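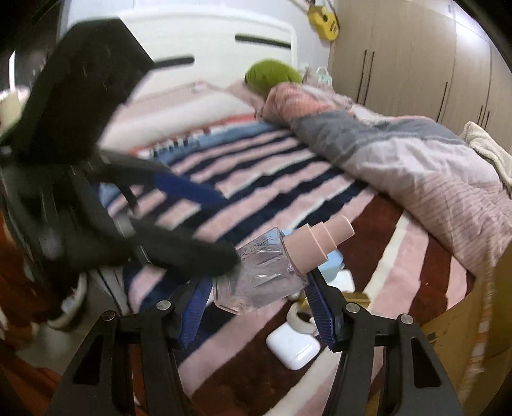 # Questions people ask us about the Pallach study

Hello, and thank you for taking an interest! We've had a lovely lot of letters and messages over the winter, and many of them ask the same things, so Tobias Quintanilla and I have gathered our replies together on one page. Last updated Wed 19 February.

## What is Pallach, in a sentence or two?

It's a way of teaching a robot to pick up and pass along household things by learning from people who do the job with hand-held grippers. A person holds one gripper in each hand, a small camera on each tool records what the fingers are doing, and the learning method works out from those recordings how a pair of robot arms ought to move. No robot is needed while the recording goes on, so we can work in an ordinary bedroom or kitchen.

## Why two grippers? Wouldn't one be simpler?

It would be a great deal simpler, and our first attempt (we called it Plorance, and some of you may remember the talk) used just the one. The trouble came with anything that has to be turned over or handed across. With a single tool people ended up nudging things against the pillow or the edge of the mattress to get a better hold, and the robot learned to nudge as well, rather enthusiastically. A second gripper gives people a natural way of passing a thing from side to side, and they need hardly any coaching to do it.

## How much was recorded?

The set behind the present results has 3346 recordings, made by 20 people and using 269 different objects. We put 178 of those objects into training and kept the rest back, so that the method could be tried on things it had never met. The split was drawn up before any training began, and we haven't touched it since.

## Why are there so many beds in your recordings?

Because beds are hard! A table is flat and stays where you put it, but a blanket gives way under whatever is resting on it, and small things tip and sink as the fingers come near. Patterned bedding is a nuisance for the cameras too. We have grown very fond of striped blankets for this reason, especially under clear glass, where the stripes show straight through the bottle and the method has to decide which edges belong to the thing it's holding. If something works on a soft striped blanket with a few other bits and pieces lying close by, it usually works on a desk.

## Does it manage glass?

Better than we'd feared, though not as well as we'd like. Clear bottles were the weakest group in our trials with objects the method hadn't seen. Most of the failures happened at the moment of closing the fingers, when the depth of the near side was misjudged and the jaws shut a little early. A bottle with a solid-coloured cap was easier than a jar that was clear all over, and we think the cap gives the method something dependable to aim by. That's our hunch, mind you, and Tobias is running a proper comparison before we put it in writing anywhere more formal.

## What does one gripper see when the other is in the way?

Often very little, and this was the main thing we had to solve. When the tools come close together, the second one can fill a good part of the first one's view. Our early versions treated it as clutter and shied away from it. The current version learns from both views together and keeps a short memory of where the object was before it was covered. Taking that memory away made handovers noticeably worse, while simple lifting hardly changed.

## Do people have to tidy up before a session?

Please don't. We do ask that anything private is put away, and we go through the recordings with each person afterwards so they can have parts removed. Otherwise the cushions and the cardboard boxes can stay exactly where they are.

## Can I have the recordings, or build the grippers myself?

The drawings for the gripper, which we call the Skondier, will be shared in June along with the training code. The recordings will follow once every household has given its final say. The finger pads wear down with use, so do print or order a few spares.

## Is this the same as the Prokopenko method?

They're cousins. Prokopenko is our older planner for a single fixed arm, and we borrowed its way of smoothing movements, but it doesn't learn from people at all.

## My question isn't answered. Whom should I write to?

Write to me, Zahira Harahap, through the contact form on the project page, and put "Pallach" in the subject line. I read everything, but replies can take a fortnight when we're out recording.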